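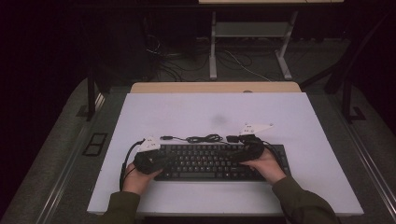
**Workshop & Desk > Gadgets on Trial**

# Three weeks with the Pruneo hand-held gripper kit (and how to set up a table for it)

A few of you wrote in after the February column asking whether the Pruneo kit is worth the rental, so I finally signed up for one! You get a pair of grippers, one for each hand, and you do ordinary little jobs with them while the kit records how you move. The recordings go back to Pruneo, who use them to train robot arms. You get the rental knocked down if you send in enough good ones. I paid 388 for my three weeks after the discount, deposit not included.

I started with keyboard work, which sounds silly until you try it. Pressing one key and only one key with a gripper is a lot harder than picking up a mug, and I was terrible at it for days. My friend Saron Nigatu came over and was better than me in ten minutes (she plays the accordion, so maybe that's it).

So, tips. Most of these came from messing up first.

**Put a white board down.** A big plain one, flat on the table. Wood grain is pretty but the kit seems happier with a plain background, and so was I, as dark things on white are much easier to find when your own fingers are busy. Mine covers nearly the whole tabletop. If it picks up gray smudges, a damp cloth and a drop of dish soap will shift most of them. Skip the scouring powder, it leaves a shine.

**Sort the cables before you pick anything up.** This is my biggest gripe with the kit. Let the cables come off toward you or off to the side, and leave enough slack that you can lift both hands without a tug. Coil the extra loosely and set it behind whatever you're working on. I wound mine up tight the first night and it fought me the whole time. Twist ties are fine, but the soft hook-and-loop kind are kinder to thin wire.

**Wear plain sleeves with snug cuffs.** I caught a floppy cuff on the space bar and typed a very long nothing.

**Practice on an old keyboard.** Full size if you've got one, with the number section. Unplug it! I did my first session on my good one, still connected, and sent Hagos Endale a message that was mostly the letter J. He replied "same."

**Stop after 8 minutes.** Set a kitchen timer. Your forearms won't complain at first and then they'll complain all evening, so shake them out, have some water, go again. The booklet says you can do longer stretches, and I don't agree with the booklet.

**Wipe the grippers down dry.** Dry microfiber, no spray, especially near the padded parts. I keep a cloth in the lid of the case so I don't have to hunt for one.

Now the service itself. Sign-up was easy, the case came well packed, and when one of my recordings wouldn't upload I got a real person on the phone (lovely, patient, had me restart everything twice). The app is the weak spot. It logs you out whenever it likes, and the upload bar sits at the same place for ages and then jumps to done. I sent in 538 clips and had to redo a fair few that it lost along the way. Returning the kit was painless, though you do need the original box, so don't flatten it like I did.

I also looked at the one from Mahmoudi, which you buy outright at 3349. It looks very nice and I can't see a household needing it. If you've got a makerspace that would split the cost, maybe.

Would I rent the Pruneo again? Yes, for a shorter stretch and with a better chair. I'd like to try folding dish towels next, and Saron wants to have a go at shelling peas, so I've told her she's buying the peas.

*Posted 6th October. Next time on Gadgets on Trial: the Bidovine jar opener, which has already lost one argument with my pickles.*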